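Denovley Adds Small-Batch Ambient Cabinets to Peeters Range for Hotel Kitchens and Tea Rooms

Peeters line gains two models; first deliveries set for October

Denovley, a maker of holding and storage equipment for commercial kitchens, has added two humidity-controlled ambient cabinets to its Peeters range. The cabinets hold baked and filled pastry between finishing and service at a set temperature and relative humidity. They are sold as the Peeters 205 and the Peeters 304. The model numbers give the usable internal volume in liters.

Both cabinets run on a single-phase supply and stand 1445 mm high on their casters, which allows them to pass under the shelving found above many finishing benches. The interior and the door liner are stainless steel. Shelf runners are pressed into the side walls, and the shelves lift out without tools for washing.

Mixed pastry service is a difficult load for a conventional cabinet. Laminated dough loses its crisp surface when the surrounding air is damp. Almond-based shells and sponge dry out when the air is too dry. Kitchens that hold both types together usually set the humidity between the two requirements and accept some loss of quality in each. The Peeters cabinets are divided into upper and lower zones by an insulated shelf, and each zone has its own fan, humidity sensor and water feed. Settings are stored per zone, and a recipe can be locked by the kitchen manager. 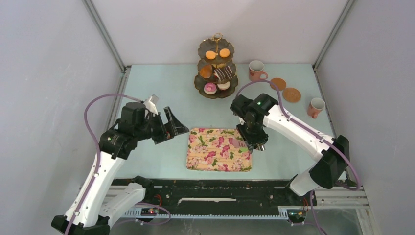 Afternoon tea was the service used to set the design requirements. The menu places small quantities of unlike products on one stand, and most sites plate to order over a period of several hours. A three-tier stand with macaron-type sweets on the top plate and a bun or croissant beside a striped chocolate pastry on the plate below it draws on products with different holding needs. Under the recommended setup, shells and sponge go in the upper zone, and laminated and enriched doughs go in the lower. Chilled items, including sandwiches and fresh cream, are outside the scope of both models and must be kept in refrigerated equipment.

The control system was developed with Sakach, which also supplies the sensors. Readings are taken in each zone and shown on a panel at the top of the door. If the door is left open, the fans stop and an alarm sounds after 2 minutes. The log can be downloaded through a port behind the lower kick plate. No network connection is required, and none is fitted as standard.

"The request we heard most often was for a cabinet that a pastry section could fill in the morning and leave alone," said Willy Geerts, product manager for holding equipment at Denovley. "The earlier Peeters models had one air circuit, so staff were changing settings during the day. Separating the circuits removed that job. It also meant a new door seal, and the seal took longer to get right than the controls did."

Existing Peeters trays fit both new cabinets. Trays from the older Zedska series are slightly wider and will not fit the runners. An adapter frame for Zedska trays is available as an extra and reduces the number of shelf positions by one in each zone.

Routine maintenance consists of cleaning the water tanks and replacing the air filters. Both are reached from the front, so a cabinet can be serviced without being moved out of line. Spare seals, filters and sensor modules will be stocked from the first day of delivery.

Orders for the Peeters 205 and 304 are open now through Denovley dealers. Prices are quoted by dealers and depend on door hinging, caster type and tray set.

Media contact: Denovley press office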